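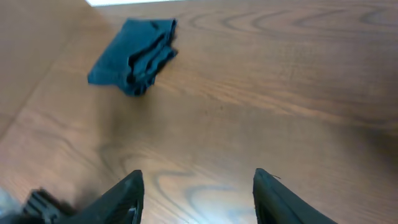

Reading the greens at Barros

By Glória Godinho

The thirteenth green at Barros slopes from back left to front right, with a fall that is steeper than it looks from the fairway. In the second round of the Wultamance Cup, 37 players missed their first putt there on the low side. The field was strong and the wind was light. The explanation lies mostly in the mowing.

Vasco Sampaio, head greenkeeper at the club for three seasons, changed the cutting pattern in the spring. The greens had been cut along the same two lines for years, and the grass had begun to lie over in one direction. A putt rolled with the lie of the grass runs further than the same putt rolled against it. On a side slope the effect is harder to judge, as the ball slows earlier or later than expected and takes more or less of the break.

"People read the slope and stop there," Sampaio says. "They should look at which way the grass is lying near the hole. The last metre is where the ball is slow enough to care."

Under the new pattern the mowing line rotates through four directions, one per cut. Brushing is done before the mower goes out, and a light top dressing of dried sand follows at short intervals through the growing season. The aim is an upright leaf and an even pace across the whole surface. Members who had learned the old greens by heart found that some of their borrowed lines no longer held.

Olov, the firm that rebuilt the drainage under the back nine, also supplied the survey. Each green was measured on a close grid, 1438 points in all, and the results were drawn up as slope maps. The maps showed that the usable area on the thirteenth was smaller than the club had assumed. Two of the traditional hole positions sat on ground too steep for the current pace. Both have been retired in dry weather.

Competitors at the Cup were given the maps in the yardage book. Opinion was divided on their value. A map gives the direction of fall and its severity, but says nothing about pace on the day, and several players preferred to walk the line and trust their feet. The winner, who finished three shots clear, used the book on approach shots only, to choose the side of the green from which to putt uphill.

That choice mattered most at the short sixteenth, known as Flitirano. It measures 132 metres from the back tee, and the front bunker draws the eye. The safer miss is long and left, where the chip comes back into the slope. A ball finishing right of the hole leaves a downhill putt across the steepest part of the green.

Sampaio intends to raise the height of cut slightly for the autumn and to hollow-core the five wettest greens before the end of September. The thirteenth will be left alone until the roots have deepened.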